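# Reducing the size of exported video clips

Clips exported from Siria at the default setting are far larger than most uses need. The steps below bring them down without a visible loss of detail. They apply to version 7 and assume the clip has been trimmed.

1. Open the clip and choose **File > Export > Custom**.
2. Set the container to MP4 and the codec to H.264.
3. Untick **Match source bitrate**.
4. Set rate control to **Constant quality** and enter 20.
5. Set the keyframe interval to 2 seconds.
6. Remove the audio track if it is silent.

Export a short section first and check it at full size. Look at bright highlights and at areas that are out of focus, where banding and blocks show before they appear anywhere else.

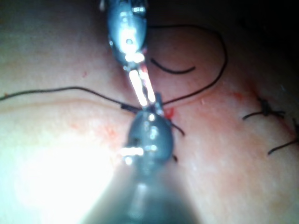 *Undetti*

If blocks are visible in the blurred areas, lower the quality value by 2 and export the section again. Lower values give larger files. Do not use the sharpening filter to compensate, as it raises the bitrate and makes the block edges clearer.

## Batch export

Save the settings as a preset, then run:

```
siria-export --preset small --in clips/ --out web/
```

The queue accepts up to 200 files. Longer lists have to be split by folder. File names containing spaces must be quoted if passed singly.

## Errors

**Error 1235** means that the output folder is read-only. Change the permissions or choose another folder, then restart the queue. Finished files are skipped.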